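Chapitre 4
La vannerie : matières, gestes et usages

Objectifs du chapitre
Distinguer les principales familles de techniques vannières.
Employer correctement le vocabulaire du montant et du brin.
Situer la vannerie dans l'économie rurale.

La vannerie désigne l'ensemble des techniques permettant de réaliser des objets par entrecroisement de fibres végétales peu ou non transformées. Elle se pratique avec l'osier, le rotin, la paille, le jonc ou l'éclisse de châtaignier, selon les ressources de chaque région. On appelle montants les éléments rigides qui forment l'armature, et brins les éléments souples qui viennent s'y entrelacer.
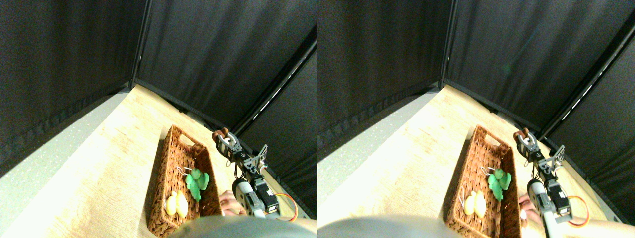 Fig. 4.1. Panier tressé posé sur une table en bois clair.

Longtemps, la vannerie fut une activité d'hiver, exercée à la ferme entre deux saisons de travaux agricoles. L'osier se coupait après la chute des feuilles, souvent dès janvier, puis était trié par longueur et mis en bottes. La production servait d'abord aux besoins du foyer ; le surplus était vendu sur les foires.

La section 4.1 présente la préparation des fibres. La section 4.2 traite des fonds, ronds et ovales, et la section 4.3 des bordures. Les termes techniques sont définis dans le glossaire établi par Dalal Ghanem en fin de volume.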